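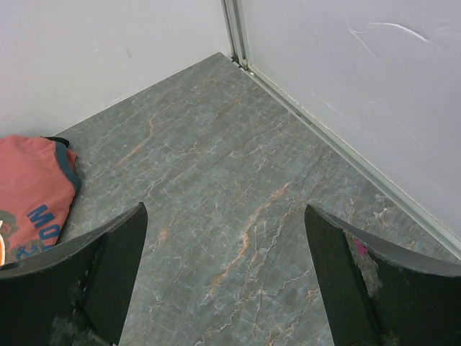 Prikberg Baseball League
Minutes of the October Meeting of the Rules and Player Safety Panel

Present: Mireille Mallet (chair), Gwenllian Ifans (secretary), the managers of the Mavero, Zuvari and Chin clubs, the umpire-in-chief, the league athletic trainer.
Apologies: the manager of the Prikberg club, who sent written comments on item 5.
The chair called the meeting to order at 7:05 p.m. A quorum was present.

1. Minutes of the previous meeting

The minutes were approved with one correction. Under "Doubleheaders," the words "seven innings" should read "seven innings in the first game only." The secretary will reissue the corrected page.

2. Matters arising

The umpire-in-chief confirmed that the revised lineup card is now in use at all grounds. The older card may be used up for preseason games but will not be accepted in league play.

The Zuvari manager asked whether the league had replied to the club's letter on the height of its mound. The secretary stated that a reply was sent and that the mound is to be measured again before the opening series. The Zuvari manager asked that a member of the club be present when the measurement is taken. Agreed.

3. Protest: Chin at Mavero, second game of the September series

The panel considered the protest lodged by the Chin club. The facts were not in dispute. In the bottom of the eighth inning the Mavero manager made a second visit to the mound while the same batter was at the plate. The plate umpire warned the manager but allowed the pitcher to remain. The pitcher retired the batter and finished the game, which Mavero won by 2 runs.

The Chin manager submitted that the pitcher should have been removed once the visit was completed, and asked that the game be resumed from the point of the protest. The Mavero manager replied that the first visit had been made to speak with the catcher about an equipment problem and should not have been charged.

The umpire-in-chief read from the plate umpire's report, which recorded both visits as charged. He advised that the report must stand as the record of the game.

The Chin and Mavero managers withdrew at 7:40 p.m. and took no part in the decision. After discussion the panel found that the rule had been misapplied. It found further that the protest had been announced to the plate umpire only after the final out, when league rules require notice before the next pitch. The protest was therefore denied and the result stands. The protest fee of $300 will be returned to the Chin club in view of the finding on the first point.

The managers returned at 7:58 p.m. and were informed of the decision. The Chin manager asked that the club's disagreement be recorded.

4. Pitch limits for the coming season

The athletic trainer presented a paper on pitch limits for pitchers in their first league season. The paper recommended a limit of 84 pitches in a single appearance, followed by 4 full days of rest. A pitcher who reaches the limit during a plate appearance would be allowed to finish with that batter.

The Mavero manager supported the limit but asked how it would be applied when a game is suspended for rain and resumed the following day. The trainer's view was that both parts should be counted as one appearance. The Zuvari manager thought this too strict for clubs carrying a short pitching staff and proposed that the count begin again after an overnight suspension. The proposal was not seconded.

It was moved by the Chin manager and seconded by the Mavero manager that the recommendation be adopted as written, with suspended games treated as one appearance. Carried, with the Zuvari manager opposed.

The secretary noted that the home scorer's pitch count will be the official one. Visiting clubs may keep their own count and should compare figures with the home scorer at the end of each half inning.

5. Protective screens at batting practice

The panel received a report from the athletic trainer on injuries during batting practice. Two pitchers were struck by batted balls during the season, in both cases while throwing from behind a screen with worn netting. Each missed one start.

The Prikberg manager's written comments were read. The club supports inspection of screens but asks that clubs be given until the first home date to replace any that fail.

Resolved: that each club inspect its screens before the opening of preseason practice and report to the secretary in writing; that no screen with torn or patched netting be used after a club's first home date; and that the umpire-in-chief have authority to stop batting practice where this is not observed.

The Zuvari manager asked whether the league would share the cost of new netting. The chair replied that the panel has no budget for equipment and that the request should be put to the league board. The secretary will forward it.

6. Umpire assignments

The umpire-in-chief reported that one member of the umpiring crew has retired and that a replacement is being sought. Until the position is filled, weekday games may be worked by a crew of two. Clubs will be notified by noon on the day before any such game.

7. Other business

The Mavero manager asked that the league settle a single time for the exchange of lineup cards. Following a short discussion it was agreed that cards be exchanged at home plate ten minutes before the first pitch. Gwenllian Ifans will add this to the game-day procedures.

8. Next meeting

The next meeting will be held after the league board has approved the schedule. Items for the agenda should be sent to the secretary in advance.

The meeting was adjourned at 8:50 p.m.

Minutes recorded by Gwenllian Ifans, secretary.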